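Search this site Enter keywords Go

An afternoon at the Tindell sleep lab

2 January 2022

I've been meaning to write this up since November, so apologies to the three of you who asked, and to my notebook, which has had tea on it. The Tindell lab in Prikholm opened its doors to the public for an afternoon and I went along because I am a terrible napper and wanted to know if it was my fault.

You book a slot online and they send you a map which is no use whatsoever. I walked past the building twice. It's the plain brick one behind the swimming baths, and the bell is on the side door. Once I was in it was lovely and warm, there was a proper urn of tea (decaf, naturally, they take these things seriously) and a rail to hang your wet coat on.

Our group had 16 people in it, mostly couples where one of them snores. The tour was led by Timothée Chevalier, a very tall man in very quiet shoes, and he started by asking us all how long a nap should be. I said an hour and a half. There was some kindly sucking of teeth.

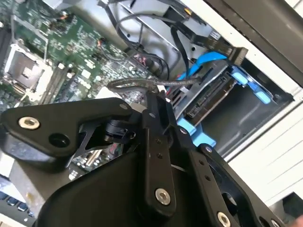
His point was that most people my age nap too long and too late, then lie there at midnight wondering why they aren't tired. He'd sooner see a short one straight after lunch, with the curtains only half drawn. I wrote that down and underlined it, then remembered I don't have curtains in the room with the sofa.

There are seven bedrooms along a corridor with thick carpet, and each one looks like a decent cheap hotel. Bedside lamp, a print of some hills, a kettle you aren't allowed to use. People come for one night or two, and the night staff sit up in a room at the end with the traces scrolling past. I asked what they do to stay awake and was told crisps - I liked them all enormously for that.

A woman in our group wanted to know if anybody ever sleeps normally with wires glued to their head. Mostly they don't on the first night, apparently, and the lab expects it, so a bad first night doesn't count against you. I found that cheering. I'd assumed you had to perform.

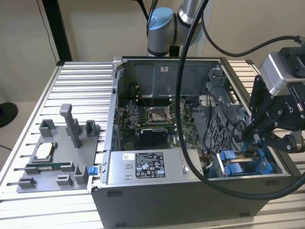
My nap, with witnesses

You could put your name down for a trial nap and I was quick with the pen. They stick the little sensors on with a paste that smells like toothpaste and stays in your hair for days (bring a hat!). You get one by each eye, a few on the scalp and a couple on the chin, and the chin ones are the itchy ones.

Then they shut the door and you're alone with the hills. I was certain I hadn't slept at all. I thought about whether I'd locked the car, and about a soup recipe, and then a soft knock came and I sat up quite cross. I'd been asleep for 29 minutes!

This is quite common, I'm told. Lots of people who swear they never drop off are dozing away, and the light sort of sleep feels so much like thinking that you don't notice the join. My husband has been saying this about me for years, usually during films.

I did feel rough for a bit afterwards, thick-headed and slow, and had to be walked to the tea urn. It passed by the time I'd finished a flapjack.
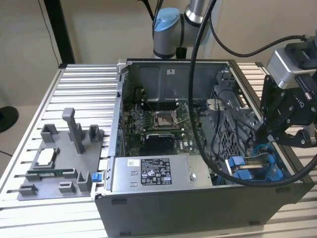 Desktop computer on its side with the cover off

Back in the big room there was a stall from Shiferaw, the local bedding people, with pillows you could squash. I squashed all of them. The buckwheat one sounds like someone walking on gravel and I can't imagine who gets a wink on it, but the man next to me bought two. There was also a leaflet table, and a short talk about shift workers by someone from the Skemetitz clinic that I only caught the end of, thanks to the queue for the loo. What I heard was sensible stuff on naps before a night shift instead of after it, and I wish I'd had the whole thing for my sister.

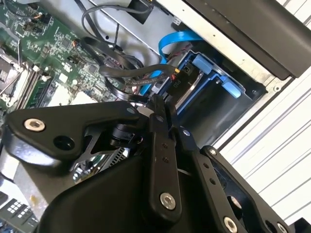

My trace was printed out for me to take home, which I hadn't expected. It's a long strip with all the lines running one under another, and I couldn't make head or tail of it. I had the same feeling I get from a desktop computer with its insides open to the air, all those parts showing and me with no idea which of them matters. Timothée put a pencil mark where I'd gone off and another where I'd started to surface, and after that I could at least see that the lines in between were different, slower and a bit lumpier. It's on the fridge now.

Things I'd tell you if you're going: wear a top that buttons up the front, eat lunch first, and put your name down for the nap the minute you get in, the list was full before the tea had gone round. Parking is at the baths and you need coins. They're hoping to do another one in the autumn and I'll post the details when I have them.

As for the napping, I've been good for nearly a fortnight. Straight after lunch, alarm on, shoes off. Christmas Day I slept through the pudding.

Contact me | © Tea and Forty Winks 2022 | Back to top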